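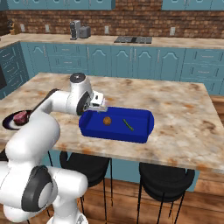
Setting up the Mavora arm on a kitchen island

Notes by Mei Bellamy, 17/09/2021

The Mavora kit is sold with a planning program, Sternach, which runs each job in a simulated kitchen before the arm does it on a real worktop. Tips from the first month of use:

1. Place the base near a corner of the island. The arm then reaches over the tray from one side and leaves the long edge free for stools.

2. Use a tray with raised sides in one plain colour. Blue works well: few foods are blue, and small items separate cleanly from the background in the planner.

3. Bring the gripper down at the near rim first and save that point. Measure all other heights from it.

4. Keep meat on its own plate, away from the tray. Wash the gripper fingers before changing from one to the other.

5. Lay thin items at an angle to the tray sides. Those set hard against a wall leave no room for the fingers.

6. Check the cable along the upper arm at full stretch. It should not pull tight at the wrist.

7. Run every new job in Sternach at low speed. Lyle Benavides ran 80 test picks on round items and 69 passed; most of the failures came from a tray that had been moved after step 3.

Price and upkeep

The basic kit costs £2000. Spare finger pads are sold separately. The joint covers wipe down with a damp cloth and mild soap. Do not spray cleaner at the wrist. Sternach updates are free for the first year, then charged yearly.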